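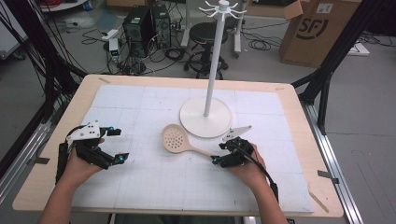

Paired hand-held grippers in use on a gridded board, with a slotted spoon and a hanging stand.

Velton hand-held gripper comparison

The Velton hand-held gripper comparison is a bench procedure for trying out pairs of hand-held grippers before their jaws, cameras or controllers are fitted to a robot arm. It was drawn up at the Jenport workshop in Destham by Vilja Rantala and Ottó Szekeres, and takes its name from the Velton jaw, the first design to be put through it. The procedure compares how well different jaws, fingertips and cable layouts cope with ordinary kitchen utensils when a person, in place of an arm, moves the gripper.

The comparison is used mostly for small two-jaw grippers. It does not measure grip force directly. A separate procedure, the Waweru pull test, is used for that purpose and is normally carried out afterwards on the same jaws.

Background

Early work at Jenport tested each new gripper on an arm from the outset. Results were hard to read, as a failed pick could come from the jaws, the arm, the camera or the controller. Rantala proposed that the jaws be judged first in the hand, where the operator corrects for most errors of position and only the shape and surface of the jaws are left in question. Szekeres added the requirement that both hands be used, so that handovers between two grippers could be compared as well as single picks.

The first version called for eight objects, among them a mug, a folded cloth and a box of matches. Most were dropped from the second version. The cloth in particular gave results that depended more on how it had been folded than on the gripper. The utensils were kept, and the slotted spoon became the reference object.

Apparatus

The work surface is a large white board printed with a faint grid and laid on a wooden table. The grid is used to set starting positions and to read off how far an object has been pushed before it is grasped. The board is not fastened down. In the Jenport layout a border of bare wood is left on all sides, which gives the operator somewhere to rest the forearms without shifting the board.

The reference object is a slotted spoon with a round, perforated bowl and a straight handle. It was chosen because its two ends present different problems. The handle is narrow and lies close to the board, so the lower jaw has to pass under it or the jaws have to close from either side. The bowl is wide and curved, and a fingertip can catch in the holes. A pale spoon is preferred to a black one, which is difficult to separate from the jaws in recorded video.

The target is a white hanging stand with a flat circular base, a thin pole and a hub of curved hooks at the top. The pole is tall enough that the operator has to raise the gripper well clear of the board and turn it before the spoon can be hung. Stands with a single hook were tried and given up, as they allowed only one approach and favoured whichever hand was nearer.

Each gripper has a dark body, two finger-like jaws and a white plate on top. In the Velton pattern the plate serves as a mount for a camera or a tracking marker, and can be left bare when neither is under test. Coloured tips are fitted to the ends of the jaws. Blue is used at Jenport for the standard tip; other colours are kept for softer and harder grades. A cable leaves the back of each gripper and is led along the forearm.

Procedure

The spoon is placed flat near the middle of the board at a slant, with the bowl towards the left hand and the handle towards the right. The stand is set on the far side of it. Both grippers are then brought down on either side with the jaws facing inwards, and the operator waits for the start signal.

A full run is made up of 5 tasks, always taken in the same order:

Handle pick. The right gripper takes the spoon by the end of the handle and lifts it clear of the board.
Bowl pick. The left gripper takes the spoon by the rim of the bowl and lifts it in the same way.
Handover. The spoon is lifted by one gripper, passed to the other and set down.
Hang. The spoon is picked up and placed on a named hook.
Return. The spoon is taken off the hook and laid back on its starting lines.

Each task is repeated 15 times with each pair of grippers. The operator is allowed one practice attempt at each task, which is not scored. A task is stopped and marked as failed if the spoon leaves the board, if the stand falls over, or if any part of the operator's hand touches the spoon.

The order in which pairs of grippers are tried is changed from one operator to the next. Szekeres found in early runs that the second pair tried nearly always scored better than the first, whichever it was, and for this reason figures from a single operator are not accepted.

Scoring

An attempt is scored as clean, corrected or failed. A clean attempt is one in which the jaws close once and hold. A corrected attempt is one in which the jaws are opened and closed again, or the spoon is pushed more than one grid square before it is grasped. Time is recorded but does not enter the score, except when two pairs have the same number of clean attempts.

Slip is noted separately. The scorer marks whether the spoon turned in the jaws during the lift, and in which direction. Turning is common in the handle pick, where the weight of the bowl acts at the far end, and a small amount is allowed provided the bowl does not touch the board again.

Scoring is done from video by a person who was not the operator. The view is taken from head height, looking down on the board, so that both sets of jaws and the base of the stand remain visible. The top of the pole is the most difficult part to keep in view, and attempts in which the hook cannot be seen are scored again from a second camera where there is one.

Comparison of jaws

The longest published series was run by Margarida Matos and Erasto Shemweta, who compared the Velton jaw with a wider flat jaw of their own design. The series covered 28 operators, most of whom had not used a hand-held gripper before.

The two designs were close in the bowl pick and the hang. The flat jaw did better in the handover, where its greater width left more room for error when the second gripper closed. The Velton jaw was clearly ahead in the handle pick. Its narrow lower jaw could be slid under the handle with little movement of the spoon, whereas the flat jaw tended to push the handle away and was more often scored as corrected.

Matos also reported a difference between hands. Right-handed operators made more corrections with the left gripper in every task except the bowl pick. No change to the jaws removed this, and later series report the two hands separately.

Fingertips

Fingertips are treated as a separate item and can be changed without opening the gripper. Three grades were tried on the Velton jaw. The softest gave the least slip but wore at the edges and had to be replaced after roughly 200 closures. The hardest lasted longest and performed worst on the handle. The middle grade was adopted as standard.

Cables and controllers

Cable routing has a larger effect than was expected. A cable that leaves the gripper at the back and runs along the forearm adds little load, but a tight bend at the wrist resists turning and shows up in the hang task as a late or second attempt at the hook. Mwende Mugo compared three routings and recommended a loose curve past the wrist, with the first tie placed above it.

Controllers are compared by repeating the handle pick and the handover with the same jaws and tips. The quantity of interest is the delay between the operator's squeeze and the recorded closing of the jaws. Operators seldom remark on short delays in single picks but notice them in the handover, when one gripper has to open as the other closes.

Limitations

The procedure uses one object of one shape, and a jaw that does well with a spoon may do badly with a lid or a bottle. It also depends on the skill of the operator, who may hide a weakness in the jaws by approaching at a better angle. Shemweta has argued that the corrected score should be split in two for this reason, with pushing and regrasping counted apart. The change has been made at Destham but not in the written procedure.

Results do not carry over directly to an arm. In trials where both were done, the ranking of jaws was usually the same, but the gap between them was wider on the arm.

See also

Waweru pull test
Two-jaw gripper
Bimanual handover
Fingertip wear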